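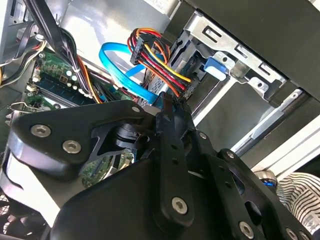

Fig. 1. Wrist camera view, gripper over the drive area of an open desktop case.

Unit 2, Practical B: Approach and Grasp in Cluttered Enclosures
Dirnerell Mechatronics, second-year stream. Notes prepared by Minoru Fukuda.

1. Task
Each group programs the arm to approach a SATA data cable inside a desktop case, close on the connector body and stop. Extraction is covered in Practical C. Cases are supplied on the bench and must stay unplugged from mains for the whole session.

2. Workspace constraints
The case interior is a poor environment for a two-finger tool. Flexible items (the light-blue data cable, the drive power harness, the main supply bundle) have no fixed pose and cannot be taken from the CAD model. Rigid items - drive cage, motherboard, case walls - can. Model the rigid items as collision geometry and treat the flexible ones as perception targets.

Note in Fig. 1 that the central finger plate hides part of the run of the blue cable toward the drive. Self-occlusion of this kind gets worse as the tool closes on the target. Take the final pose estimate at standoff and hold it.

3. Parameters
Arm speed limit inside the enclosure: 12 mm/s
Standoff height above the case opening: 260 mm
Grasp force: start at 2 N and record any increase
Attempts per logged run: 2

4. Procedure
4.1 Home the arm and load the Rarkton workspace file.
4.2 Run the hand-eye check. Repeat the calibration if residual error exceeds the value on the bench card.
4.3 Move to standoff and capture one colour image.
4.4 Mark the connector and the cable centreline in the Prorix viewer.
4.5 Plan the descent. Reject any path that crosses the memory slots.
4.6 Execute with one group member on the stop button.

5. Report
Submit the planned path, the standoff image and a paragraph on failure modes. Distinguish between perception error and compliance error. Groups using the Sekiguchi planner should state which cost function was used - the default penalizes joint travel only. Reports are due at the end of August.

Comments

tmk_04: Is the 260 measured from the flange or the fingertips?

M. Fukuda: Fingertips, open position.

bench6: Planner times out at 4.5 if the side panel is left in the collision model. Works with a coarser mesh.

Related
Practical A: Hand-Eye Calibration
Practical C: Connector Extraction
Reading: Contact Models for Flexible Cables
Bench safety sheet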